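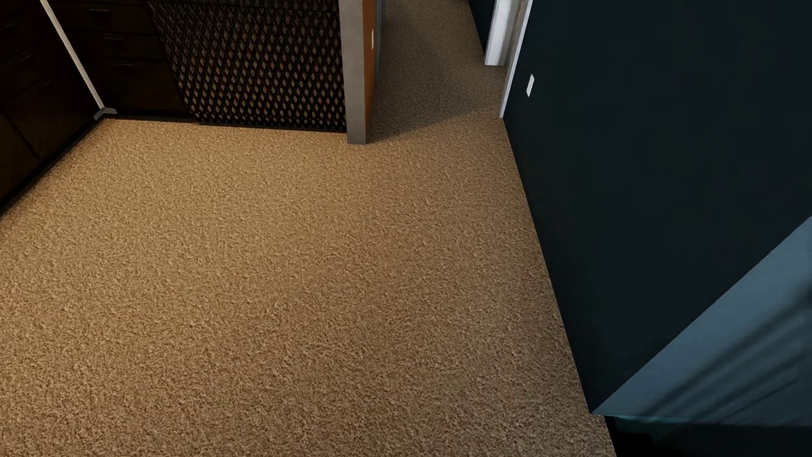
Sewwandi Munasinghe wrote to me that a sourdough starter does not die, it only sulks. I had left mine in the fridge since March, so I wanted to believe her.

I took it out on Tue 29 June. There was gray water on top, and the smell was like nail polish. I poured off the water, kept one spoon, and fed it with rye flour.
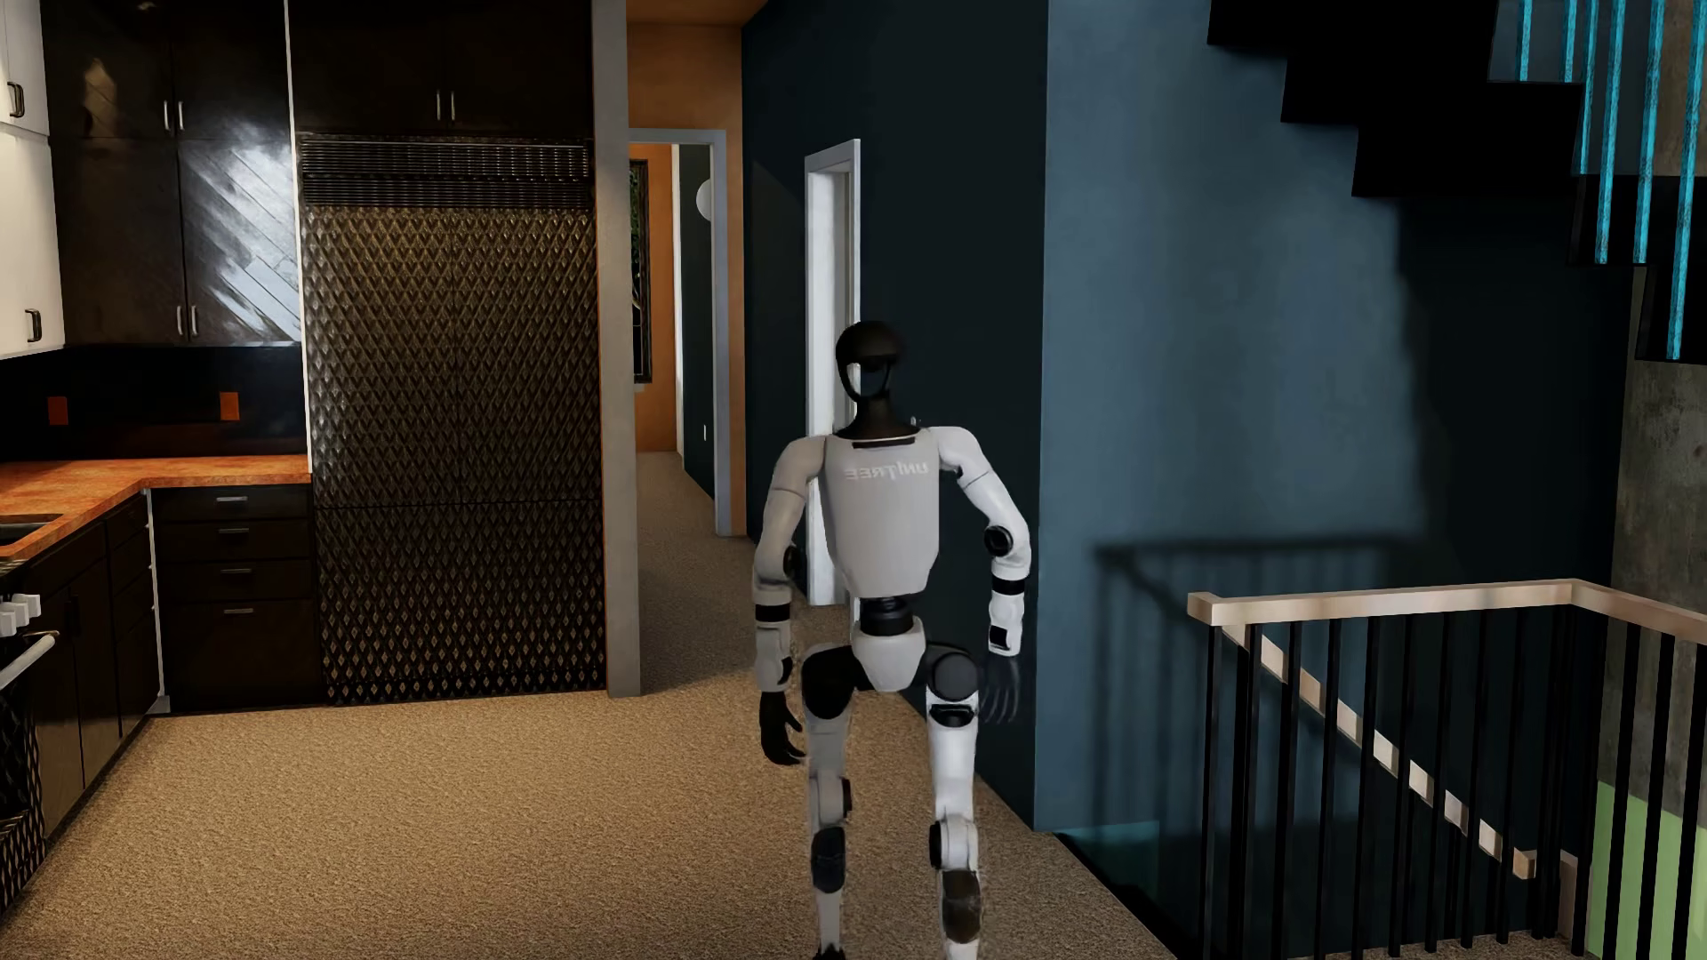 Walking over the beige carpet.

For two days it did nothing. On the third morning I found small bubbles -- I was so happy that I called my sister.

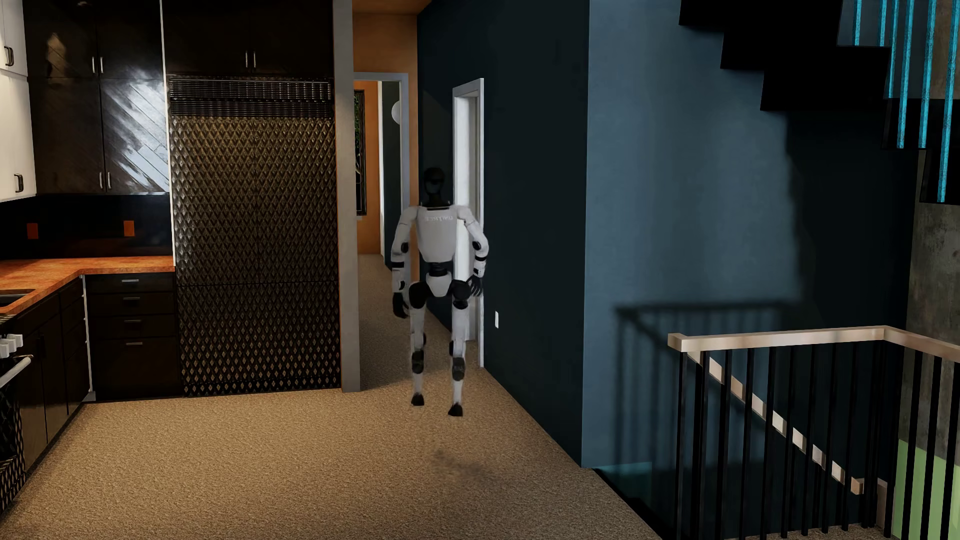
My first loaf came out flat, and I think I was too impatient with the second rise. Chaminda Rathnayake says to wait until the dough shakes a little when you move the bowl. I would like glossy black cabinet doors like these, but my flour hands would ruin them in one morning.

The second loaf used 419 grams of flour and rested six hours longer. 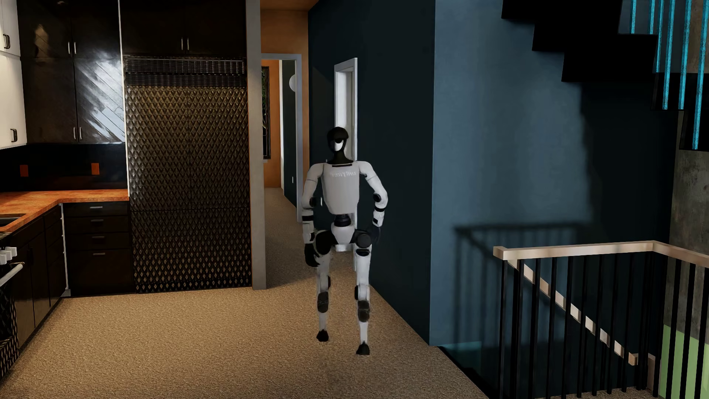
It was better, with a sour crust and some real holes inside. Next week I will try it with caraway seeds.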